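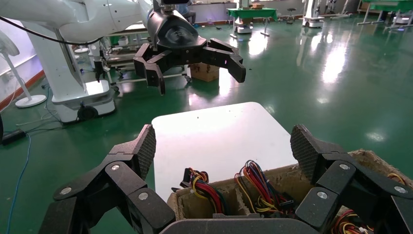 Fig. 1. Cable bundles in a pulp tray, sorted by bundle and with the connectors still on.

Session 3: Trays, bundles and keeping small wiring in order
Notes to go with the practical, Tuesday, June 10, 2025
Tharindu Gunawardena

Hello again. I promised at the end of last week that I'd write this one up properly, as half of you were still fishing wires out of the bottom of the drawer when I started talking. So these are my notes, a bit tidied, with the things I forgot to say put back in. Bring them with you to the bench. You can scribble on them, I don't want them back.

Why a whole session on trays

I spent my first job in a repair shop in Breda, and the spare wiring there lived in a biscuit tin. It was a big tin. If you wanted a short lead with a white plug you put your hand in and pulled, and what came up was everything, in one lump, like spaghetti that's been left in the colander. I must have lost an hour a day to that tin. I've had a bit of a thing about trays ever since, so please bear with me.

The tray in Fig. 1 is moulded pulp, the same sort of stuff as an egg box, with raised ribs that split it into compartments. You'll meet three kinds of tray on this course and they all have their good points.

Pulp. Light, cheap and a little bit rough, so bundles tend to stay where you've put them. It doesn't like getting damp and the ribs go soft if you lean on them. Don't write on the ribs with a biro, you'll go straight through. A soft pencil is fine.

Clear plastic. Nice for seeing what you've got from the side. Wires slide about in it if you carry it at a tilt, and everybody carries it at a tilt. We've got a stack of the Plandeck ones in the tall cupboard, second shelf, and the lids are in a separate crate under the window (I know, I know, I've asked).

Foam cut to shape. Lovely for tools and hopeless for wiring, in my view. A bundle never comes back the same shape as it went in.

What counts as a bundle

When I say bundle I mean all the wires that leave one connector, or one group of connectors that belong together, kept as one thing. So a bundle can be two wires or it can be a great handful. Look at the middle one in the figure – red, orange, yellow, blue and black, all looping up and over before they go back down to the black housings. It takes up far more room than its neighbours and that's all right. It's still one bundle and it gets one compartment.

The one on the left is red, yellow and black with a small black connector poking up at the top. The bottom right one has red, yellow and white wires and small white plugs. Now, you'll notice that red and yellow turn up in all three! This is exactly why I won't let you sort by colour. Every year somebody has the bright idea of a red compartment and a yellow compartment, and every year we spend the last part of the afternoon undoing it. Colour tells you which wire is which once you're inside a bundle. For telling one bundle from another, go by the connector.

Sorting, the way we do it here

Clear the bench first. A pale surface is best because black wire and black housings vanish on a dark mat. I've dropped a black connector on a black mat and looked for it for ages with my glasses on.

Put the tray down flat, square to you, and leave it there. Bring the wires to the tray.

Pick up each bundle by the connector body. Not by one wire, please. One wire takes all the weight of the rest, and if the crimp is tired that's where it'll go. If the bundle has plugs on both ends, take the bigger one in your leading hand and let the rest hang for a second. Most of the tangle falls out by itself if you give it a chance. A gentle shake is allowed.

If it won't come, lay the whole lot on the bench and open up the loops from the outside in. Make the loops bigger, don't pull the ends. I can't say this often enough. Pulling makes a knot out of what was only a muddle.

Lower the connectors in first and let the wires settle on top, then tuck. You want each bundle to sit inside its own ribs. Stray loops love to go over the edge (there's a yellow one doing it on the right of Fig. 1, peeping over the rim) and a loop like that will catch on a sleeve or a drawer front sooner or later. Run a finger round the rim before you move the tray and tuck in anything you find. It takes no time.

Then the label. One label per compartment, on the tray if there's room and on a card if there isn't. Put the connector type, the number of ways, and the length. If you don't know the connector type, draw it. A bad drawing is better than "misc", and I really mean that, I have a box at home marked "misc" and I'm frightened of it.

A word on ties

Some of you like to tie everything. I'm in two minds. A loose twist of soft tape halfway along does help on the bigger bundles, and I use it myself on anything longer than my forearm. Plastic cable ties pulled tight are another matter. They bite into the sleeve, and then somebody has to cut them off with side cutters right next to a wire they'd like to keep. If you do use one, leave it slack enough to get a pencil under. The Kustotier tape in the blue box is meant for this and comes off without leaving gum behind, so try that first.

Please don't wrap wires round a connector to keep them neat. It looks smart and it bends every wire hard just where it goes into the housing, which is the weakest bit.

Checking before it goes on the shelf

Hold each connector up and look into it end on. Are the contacts all at the same depth? Is one pushed back? Give each wire a very light tug, and if one moves, put the bundle aside in the repairs tray with a note. Look along the sleeve for nicks and flat spots as well. You don't need the meter for this part, we'll do continuity next session and you'll be sick of it by teatime.

Then write it up on the stock sheet. The wiring drawers come under 2175 on the sheet, and I'd like that number at the top of the page every time, even if you're only adding one line. In May we had a pile of sheets with no number and I had to guess from the handwriting.

For the practical

You'll work in pairs, one mixed lot of wiring and one pulp tray per pair. There are 18 trays, so nobody needs to share and nobody needs to hoard either. Sort your lot, label it, check it, then swap trays with the pair next to you and try to find three things from their labels alone, without poking about in the compartments. If you can't find something, tell them kindly and let them fix the label themselves.

Things people asked last time

Can two small bundles share a compartment? Yes, if the connectors are clearly different and both are on the label. I'd stop at 2.

What about loose plugs with no wires? Lidded pots, not trays. They hop out.

Do we have to use pulp? For this session, yes please. For your own project use whatever you like.

Reading: the chapter on harnesses in the Mowat handbook, up to the bit about lacing cord. Skip the lacing for now unless you're keen. There's a copy on the side by the kettle, and it needs to stay by the kettle.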